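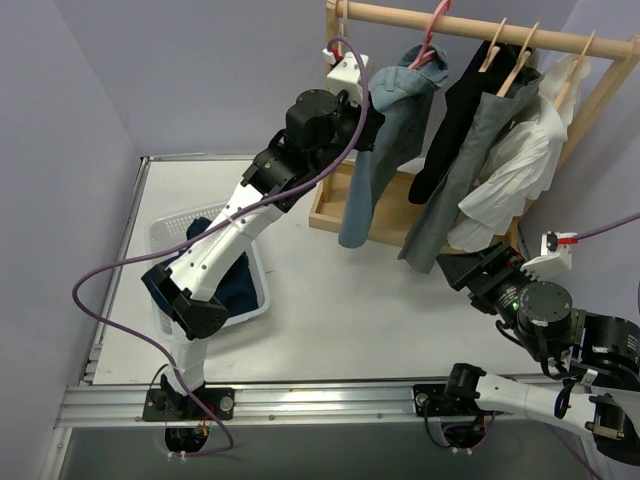

Hundasar Choir - Membership Team

Do I need to read music?
Not at all! Plenty of us learn by ear, and Hannelore Rothe sends round practice recordings before each new piece - do have a listen in the car or over the washing up.

When can I join?
Any time you like, though March is lovely as we start the summer songs then.

Is there a fee?
Your first visit is free, so come along, have a cup of tea and see how you get on with us.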